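Care of the tabletop sorting cell: frequently asked questions
Lestum workshop, Stustorley. Page kept by Jolene Katene. Last change: 30 June 2025

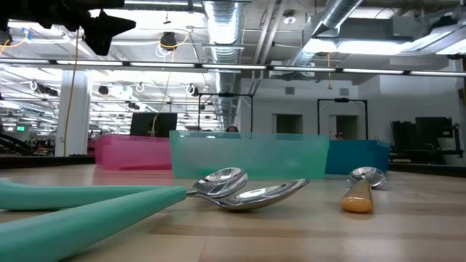

These questions come mostly from new colleagues who take over a cell for the first time. If your question is missing, please write it in the cell log and I will add the answer to this page.

How do I start the cell in the morning?
Look first, then switch on. Walk once around the table and check that no cable is lying where the arm will move. After this, turn on the controller, wait for the steady light, and release the emergency stop. The first movement is always to the home position, at slow speed. Keep your hand near the stop button until the arm is home.

Must the bins stand in exactly the same place every time?
No, but they must stand inside the marked reach in the setup sheet. If you move a bin more than a hand's width, teach the drop point again. An old drop point with a new bin position is the most usual cause of items falling on the table.

Why do the spoons give so much trouble?
Polished metal reflects the ceiling lights, and the camera then sees a bright spot where it should see an edge. Lower the exposure one step and try again. Please do not put tape on the spoons. We had this in February and the glue went into the finger pads, and it took me a whole afternoon to clean them.

The gripper leaves marks in the foam pieces. Is this a fault?
Usually it is the closing force. Foam needs the soft profile and cutlery needs the firm one. When somebody changes the profile by hand and forgets to change it back, you see the marks. A piece with a deep cut should be taken out of use, as the camera may read the cut as the end of the piece.

How often do I clean the finger pads?
At the end of each shift, with a cloth which is a little damp with plain water. Do not use alcohol on the Brendier pads, they become hard. Change the pads when the pattern is no longer visible in the middle. Our last set was changed after 1,299 picks, which is early, but it was working with metal most of the time.

What do I do when the arm stops and shows error 176?
In our controller settings this is the wrist overload. Press the stop, open the fingers from the panel, and take away the item by hand. Then move the wrist joint slowly in both directions and listen. If it is quiet, reset and continue at slow speed for five cycles. If it comes back, leave the cell off and call me.

Can I tighten the bracket screws myself?
You can check them, yes. Please use the torque wrench from the Meireles drawer and not the short key. If a screw turns before the wrench clicks, write it in the log with the number of the screw. Two loose screws on the same bracket means the bracket comes off for inspection.

Do I have to calibrate the camera again after cleaning?
Only if you touched the mount. Wiping the lens is allowed without calibration, but run the test pick afterward and compare with the sheet on the cabinet door.

Who can change the program?
Anyone who has signed the cell log for that shift may change speeds and drop points. For all other changes, save a copy first and send me the name of the file.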